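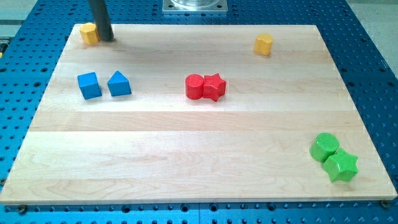
*Colored shape blocks on a maple board.*

Every few months I get an email asking for a logo and "the files." The person usually wants a fixed price by the end of the day. I have been doing this work long enough to quote quickly, but I have stopped doing it, and I think other small studios should stop too.

The trouble is the second half of the request. A logo is a drawing. The files are a promise about where that drawing will be used, by whom, and at what size, and most clients have not thought about any of it when they write. Neither have most designers when they answer. We name a number for the drawing and give the rest away.

I learned this from a job for Clutham, which sells replacement parts for garden pumps. Ravindra Garg ran the marketing there and was a good client, clear and polite. He approved the mark in two rounds. I sent a folder with the usual formats and an invoice. Then the printer wanted a one-color version with thicker strokes. The company that stamped the pump housings needed all the curves converted and the small gaps opened up. The web people asked for a square one, then a square one with more space around it. In January somebody wanted it embroidered on caps.

None of these were unreasonable. Each took an hour or an afternoon. I didn't charge for them because I had said I would supply the files, and these were files. By spring I had spent longer on the versions than on the logo.

My view is that the versions are the job. A drawing that looks good at the top of a letterhead and falls apart on a cap isn't finished, and the price should cover finishing it. That means asking before quoting. Where will this go first? What is the smallest place it will appear? Who prints for you, and can I call them? If the client doesn't know, I put two hours in the quote for finding out, as a line of its own with a price next to it.

Hjørdis Strömberg, who I shared an office with for years, thinks this is fussy. Her argument is that clients compare quotes side by side, and a quote with more lines looks more expensive even when the total is the same. She prefers one figure with some padding in it. She has a point about how people read quotes. I've lost work that way and I expect to lose more.

But padding is a guess, and the guess lands on the wrong people. The bakery that needs a sign and a paper bag pays for the trouble caused by the pump company. And when the pump company uses up the padding, the designer starts answering slowly, then grudgingly, and the client has no idea why. I would sooner have the awkward talk at the beginning, when both sides can still walk away.

There is also the matter of the client's own money. When I quoted Fenberg for a full set, the total came to $2,681, and the owner asked what he could leave out. We went down the list. He didn't need vehicle graphics, having no vehicles. He didn't need the animated version that a cousin had told him to get. He kept the stamp and the small sizes. If I had given him a single figure he would have had nothing to cross out, and he might have gone to a template site for the lot.

For late requests I now charge a flat $175, which covers one new version, tested in the place it will be used. I was nervous about that at first. What happened is that people began saving up their requests and sending them together, with the supplier's instructions attached. Aslak Bakke at Balia even sent me the cap maker's thread chart without being asked.

I know some designers include unlimited versions and seem to make a living. Perhaps their clients ask for less than mine do. Perhaps they have staff to pass the work to. For someone working alone, I don't see how the sums add up past the first busy year.

The change I would most like to see is in the first email. If you are hiring a designer, skip the adjectives and send a list of the places the thing has to go. Put the ugliest one at the top, the pen barrel or the rubber stamp or the shipping label. I can quote from that in a morning.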